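Chapter 4
Folding and the Flat Surface

What this chapter covers
Choosing a place to fold
Laying out a garment with sleeves
The thirds fold and the half fold
Knits, and why they sulk on hangers
Key terms: body, span, face-down, thirds, memory crease

In Chapter 3 we got the laundry clean, dry, and out of the machine, and left it in a heap, where a good many households consider the job complete. A heap has its merits. It takes no time to build and every item in it is, in theory, available. The trouble comes on the morning you need one particular sweater and meet it as a ball.

Folding is the least admired skill in this book. When Ramil Lumbao and I taught the first version of this course at Pilach, we gave it 20 minutes at the end of a session on stain removal, and the students spent those minutes putting on their coats. The next term we moved it to the front and made everyone fold the same long-sleeved pullover until it would stand on its edge. Attendance suffered. The pullovers, on the other hand, looked wonderful.

4.1 Where to fold

You need a surface that is flat, clean, and larger than the garment with its arms out. That last condition rules out more furniture than you would expect. An adult sweater with the sleeves spread is a surprisingly wide animal, and it will hang off both sides of an ironing board like a tired guest. Kitchen tables are a good height but tend to have been used for eating. Floors are roomy and will teach you a great deal about your knees.

Most people end up at the bed. It is too low, it gives under the hand, and it is the only thing in the home big enough. Jarrah Bright, whose notes on small apartments we borrow from all through Part Two, calls it "the table you sleep on." If you use the bed, make it first, or at least pull the bottom sheet up tight. You won't get it perfectly smooth, and a few wrinkles in the sheet do no harm to what is lying on top of it. Lumps are another matter. A sock under a sweater will be found by the fold every time.

Stand at the foot if you can reach far enough, or at the side if you can't. Pick a position and keep it. Beginners wander around the bed looking for a better angle, and by the third lap they have forgotten which way the garment was facing.

4.2 Laying out a garment with sleeves

Put the neck away from you and the hem toward you. Take hold of the shoulders, give one shake, and let the body come down first. Then draw each sleeve out to the side from the cuff, without tugging.
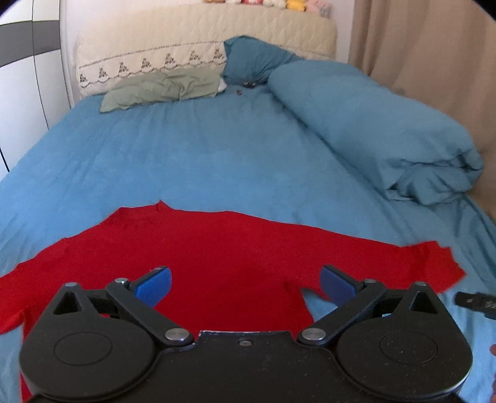 Resist the urge to make it perfect at this stage. A sleeve with a few bumps along its upper edge can be smoothed with the flat of the hand, working from the shoulder to the cuff. A collar that insists on standing up a little may be left to its opinions, as it will be on the outside of the finished fold and can be patted down then. What matters is that the body lies in a single flat layer, front and back together, with no pleat hiding underneath. Run a palm down the middle to check.

You will notice that we haven't yet said whether the garment should be face-up or face-down. The authors of this book disagree. Getachew Woldegiorgis folds everything face-down, so that the front ends up on top. I start face-up and turn the thing over once I have looked for spots, a habit he regards as a waste of motion. Either way you finish in the same place, and Section 4.3 assumes you are now looking at the back.

Before you go on
1. Find three surfaces in your home and lay the same sweater on each, sleeves out. Note what hangs over.
2. Fold one knit and one woven shirt by whatever method you use now. Put both in a drawer until you reach Section 4.5, and don't peek.
3. Ask someone you live with to show you how they fold. Say nothing while they do it. This is harder than exercise 2.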